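Cutting board

A cutting board is a flat, sturdy slab you put under food while you slice or chop it. Pretty much every kitchen has one, and I've been collecting facts about them for years, so please forgive me if this entry wanders a bit!

Wood is the old standby. Maple and beech are the classics, and plenty of people (me included) also love bamboo, though strictly speaking it's a grass – it's harder than most maple, and a little rougher on your knife's edge.

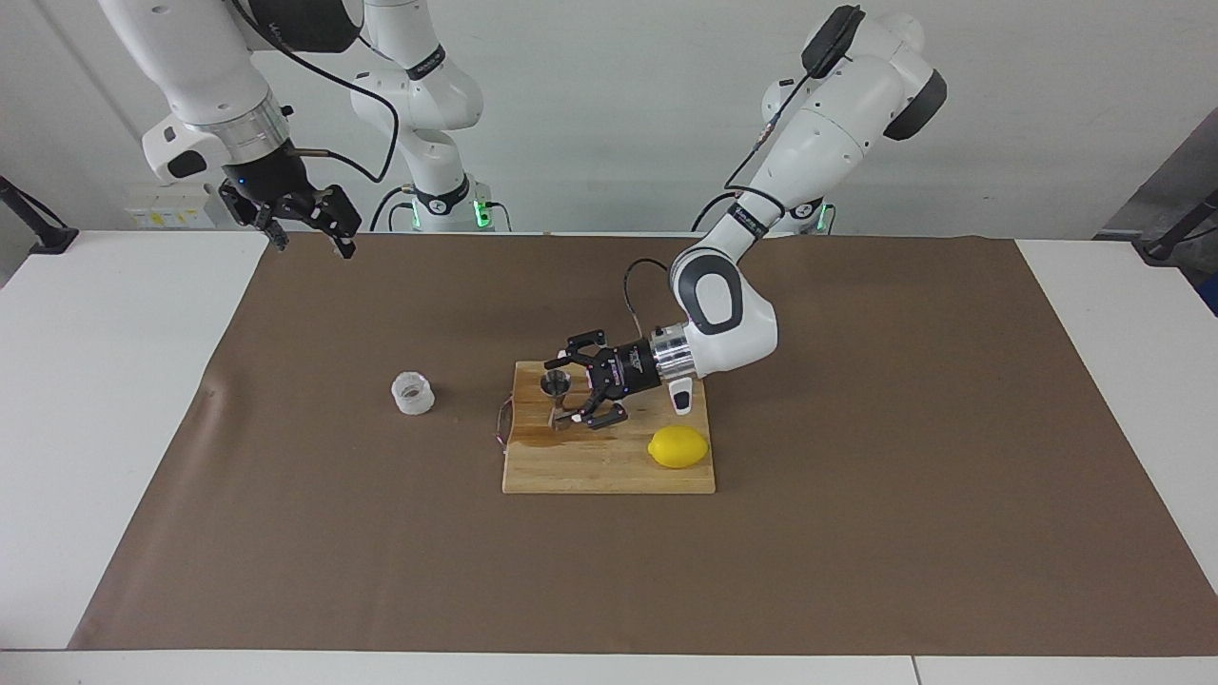
By Wulan Raju | 15 November 2020

Plastic boards came along much later and caught on because you can throw them in the dishwasher. Glass ones exist too, and I can't stand the noise they make.

Care

Wash a wooden board by hand with hot water and soap, then stand it on edge to dry. Never soak it! Mine went in the sink overnight once and came out shaped like a potato chip.
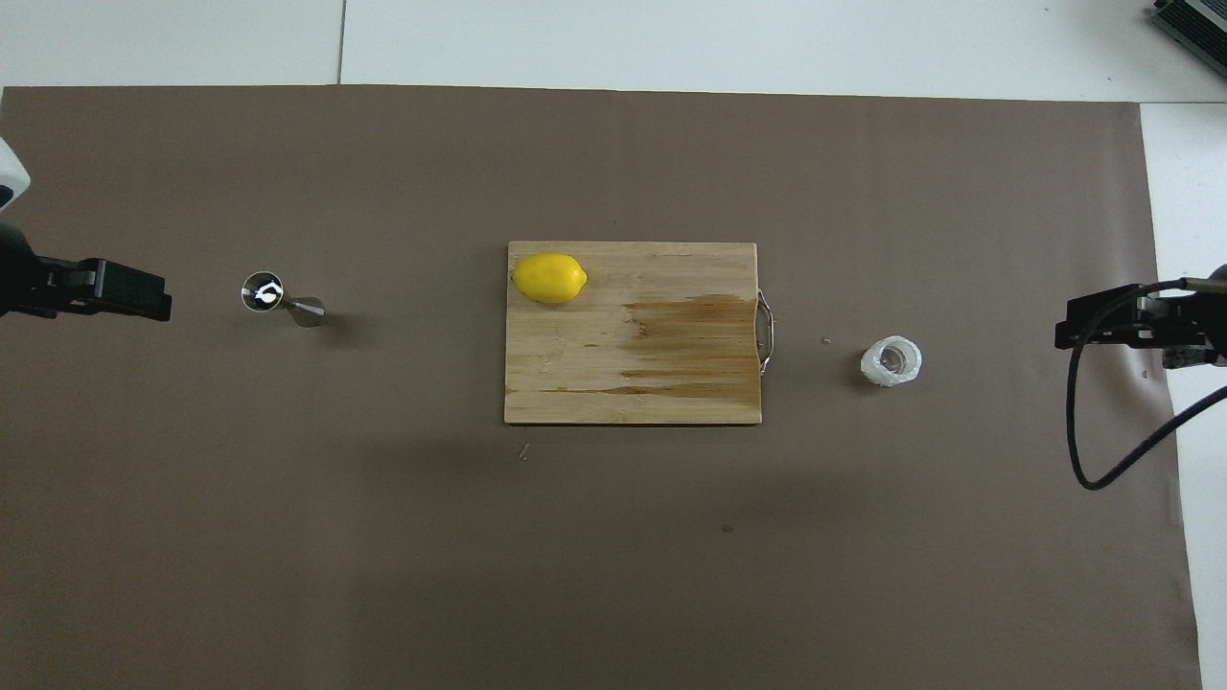

Food-grade mineral oil is the usual finish, and I rub mine down every July whether it needs it or not. Skip olive oil, which goes rancid and smells awful. For onion smells, coarse salt and half a lemon work nicely.

End grain or edge grain?

End-grain boards show the cut ends of the wood fibers, so the blade slips between them and the marks partly close up. They're heavy and they cost more. Edge-grain boards are lighter, and that's what I reach for most nights.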